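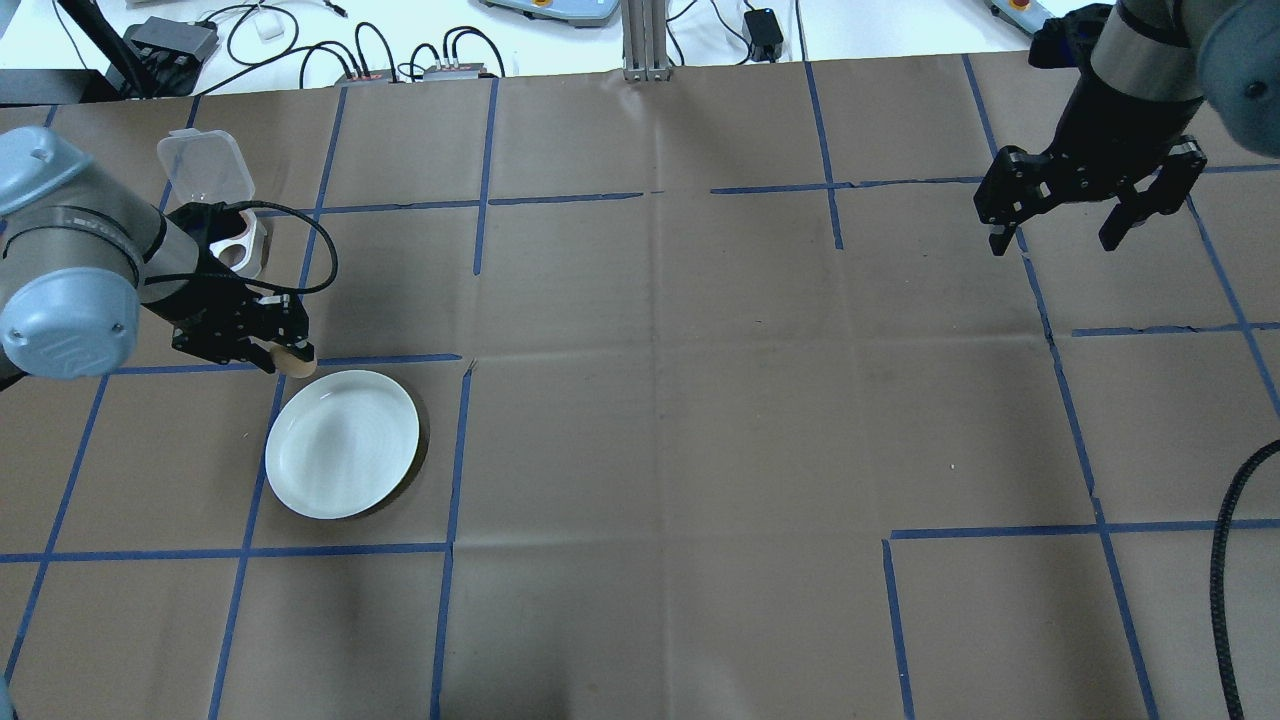 Two-arm bench, kraft paper and painter's tape grid. The left gripper is holding a small piece above the plate.

3 min read

Progress report to the Duvgate Fund: Stamatley robotics club, second term

The grant pays for the club's entry in the Urbridge table-setting challenge, senior division. Teams have to move small items between containers and dishes using two arms that share one work area. This report covers the period up to the end of November.

Work completed

The bench is set up and both arms run from the same program. Students covered the table in brown kraft paper and marked it off with blue painter's tape. The tape lines give them a fixed reference, so a plate or container can be put back in the same cell between runs. Paper was chosen over a painted board because the layout was still changing in the first month. It has been re-taped twice. The overlapping sheets crease and will be replaced before the competition.

Most of the term went to single-arm work: pick up a small piece, carry it to the plate, let go. Students have logged 456 attempts to date. In the last set of 52, the piece ended up on the plate 47 times. Three of the misses were dropped on the way and two landed on the rim and rolled off.

Two-arm work started later than planned. The arms can take turns safely, with one holding clear while the other moves, but they can't yet pass a piece from one to the other. The handover is worth a large share of the marks and is the main job for next term.

Problems

Cabling on the left arm caught the gripper on several runs in the early weeks. A longer loop has fixed this for now. Cabling behind the work area is untidy and needs to be labelled and tied down before we travel.

Students also lost close to three weeks when the first motion program, written for the Pelkonen practice course, could not be adapted to the Urbridge rules. They rewrote it from the start. The new version is shorter and the younger members can follow it.

Spending

We have spent just over $2,000, mainly on gripper parts, cables and a spare power supply. Paper and tape came out of the school's own budget. The travel portion of the grant has not been touched.

Next term

Handover between the arms comes first, then full timed runs under competition rules. We would like to move the remaining parts money into travel, as the organisers have changed the venue and freight will cost more than quoted. Please let us know whether this needs a separate form.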